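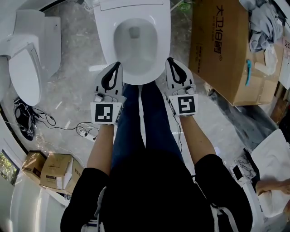 Daltport ferry to Norkberg is coming back in April

Dec 30, 2024

Good news for anyone who likes their islands small and a bit hard to get to! The passenger ferry between Daltport and Norkberg is set to run again from April, after two summers of everybody having to go the long way by road and causeway. I found out while I was still in my pyjamas and had told half the family before the kettle boiled.

If you've never done the crossing, Norkberg is the lumpy green island you can see from the end of the Daltport jetty on a clear morning. I first went over years ago for an afternoon and ended up staying 4 nights, mostly on account of the bakery (go early, the cheese scrolls sell out) and a beach on the far side where I had the whole curve of sand to myself. It's bigger than it looks from the mainland, so don't plan on walking the lot in a day like I did. My heels have never forgiven me.

The new timetable has 2 sailings a day, one in the morning and one late in the afternoon, which means a day trip is properly doable again. The boat is called the Pullell, and she's a fair bit smaller than the old one, so I'd book ahead if you're travelling in the school holidays. Bikes can come aboard but you'll need to reserve a spot for them when you buy your ticket. Dogs are fine on the outside deck. Cars still have to go around by the causeway, same as ever.

There's a stop at Mkhize on the way, too, and I'm probably more excited about that than I should be. Mkhize is really just a wharf, a kiosk and a walking track up to the old lighthouse, but the track has 394 steps cut into the hillside and the view from the top is the best on this stretch of coast — better than anything on Norkberg itself, if you ask me. You can hop off in the morning and catch the afternoon boat onward. Take water, as the kiosk keeps its own hours.

Fares haven't been published yet. The old return ticket was good value and I'm hoping the new one won't be too much of a shock. Bookings are meant to open a few weeks before the first sailing, and I'll pop the details up here once I have them. For now the noticeboard at the Daltport ticket office only has the timetable and a map of the route.

I've got 9 days of leave to use up before winter, and I know where at least a couple of them are going. If anyone has stayed at the campground on the north side of Norkberg lately, leave me a comment — I'd love to know whether the hot showers are back on.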